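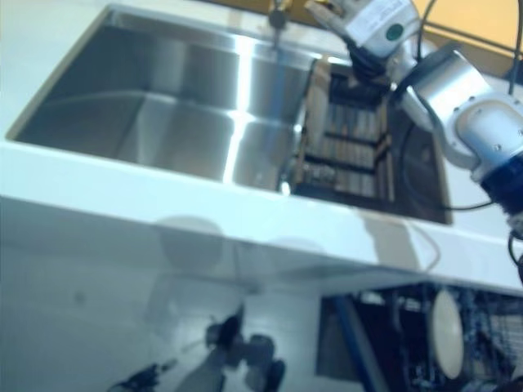 Preguntas que me hacéis sobre el fregadero y la encimera blanca

Soy Sheyla Cuervo y desde que en febrero enseñé mi cocina en el blog me llegan las mismas dudas una y otra vez, así que las junto aquí (¡gracias por escribir tanto!).

¿No se marca todo en una encimera blanca?

Pues sí, se marca. El café es lo peor, y la cúrcuma ni os cuento. Yo paso una bayeta con jabón neutro después de cenar y los cercos que se resisten los froto con bicarbonato y un poquito de agua, 8 minutos de espera y a aclarar.

¿Por qué elegiste un seno tan hondo?

Por las ollas grandes, que en el piso de antes las lavaba medio de lado y acababa con el suelo perdido. La pega es que si eres bajita te agachas más, y mi espalda lo nota cuando hay muchos platos.
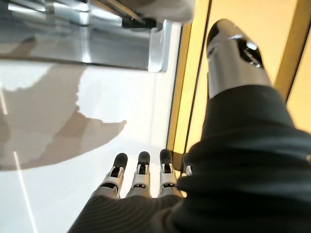
¿Dónde escurres los platos?

En el hueco de al lado, con una rejilla de listones metida dentro. Me encanta porque no ocupa encimera. Eso sí, la saco cada 2 semanas y la cepillo bien, que entre listón y listón se junta cal.

¿Y los frentes brillantes? ¿Te arrepientes?

Un poco, a ratos. Se refleja todo y los dedos se ven desde el pasillo, pero con microfibra apenas humedecida quedan estupendos. Nada de estropajo, por favor, que raya.

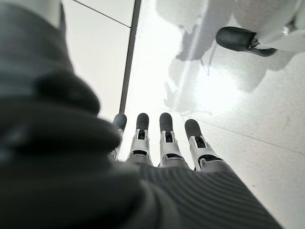 Para el acero uso lo mismo y seco siempre al final, siguiendo el cepillado. Probé un limpiador de Kotura y me dejó velo, así que volví al jabón de siempre.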